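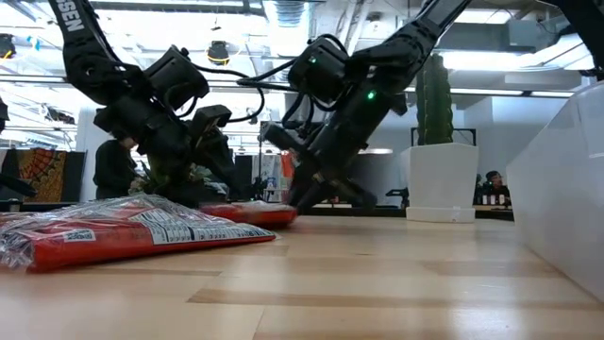

Fig. 1. Light wooden tabletop with snack packages.

Food Packaging, Unit 4: Shelf Life
Notes by Uriel Gallardo

Shelf life is the time in which a food stays safe and keeps its taste. For dry snacks the main enemy is moisture, and after it oxygen, which makes the fat rancid.

Please read the Benkirane text, chapter 2, before the class in May. The Griltwood case uses bags of 36 g, stored for 46 days. Write down the weight of each bag before opening. Bring a calculator.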